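Laundry corner: small habits for a small space

I live in a flat in Nundstead where the washing machine has only one narrow place to stand, so I had to learn how to wash without making a mess on the tiles. These are the habits that I keep.

1. Sort before you carry
White and pale blue things go together, jeans and red things wait in the basket for their own wash. A new red shirt I wash alone the first two times. In my old room in Dombridge I did not do this, and I had pink pillowcases until May.

2. Keep ribbed and corded fabric away from the whites
Fabric with ridges holds lint very well. If a white cloth lies against it, both need the brush after. I brush along the ridges, never across, and I do it when the fabric is fully dry. For a panel which cannot be taken off, use a damp sponge with very little soap and try first in a corner. 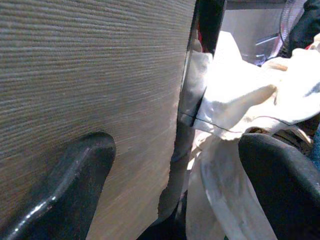
3. Do not fill the drum to the top
Put your hand flat on top of the laundry. If the hand does not go in easily, take one piece out. Big sheets I put in loosely, one after another, and not as a ball, or the small socks will hide inside them.

4. Take it out slowly
Long pieces like to hang down from the door to the floor. Bring the basket close first, then pull with two hands and gather the cloth as it comes. Feel around the rubber ring of the door also, small things stay there. Before the next wash I wipe this ring with an old towel.

5. Look at the floor and in the pockets
Paper slips are my enemy. One receipt in a pocket can cover a full load with white crumbs. I keep a bowl for what I find; last month there was a ticket from the Chisholm bus, number 470, and a good pen.

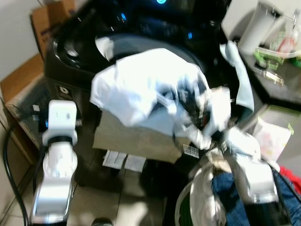

Whites and pale blues at the washer door, jeans in the basket.

6. Leave the door open
After the last wash, leave the door open for 30 minutes at least. In the evening I leave it open until I go to bed.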